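Zusau Kitchen Set: loading and unloading the dishwasher

Zusau is a collection of notes and pictures about one household job: getting dishes into and out of a dishwasher. It holds 2,110 pictures from 50 kitchens. The folder was last changed on 22nd August.

What is covered

Upper and lower racks, cutlery baskets, and the cupboards the dishes go back to. Bowls, cups, pans, plates and jars are all listed. Knives were left out of the May version and are still missing. 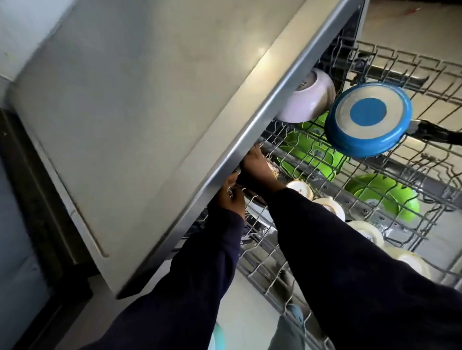

Each item has one line in items.csv, with its type, main colour, which rack it is on and which way up it is. Bowls and cups are marked "down" when the base faces up. Jars kept for reuse are listed as "jar" whether or not the label has been soaked off. Pans with handles go under "pan", even small ones.

Folders

flinum: upper racks
saliba: lower racks
ikent: cupboards and drying mats

Known problems

In 20 of the kitchens the lower rack was never listed. Cups and mugs were mixed up in the first 600 lines of items.csv and only some have been put right. Colour names are everyday ones, so "cream" and "white" overlap.

Corrections are welcome. Please give the line number and the old value.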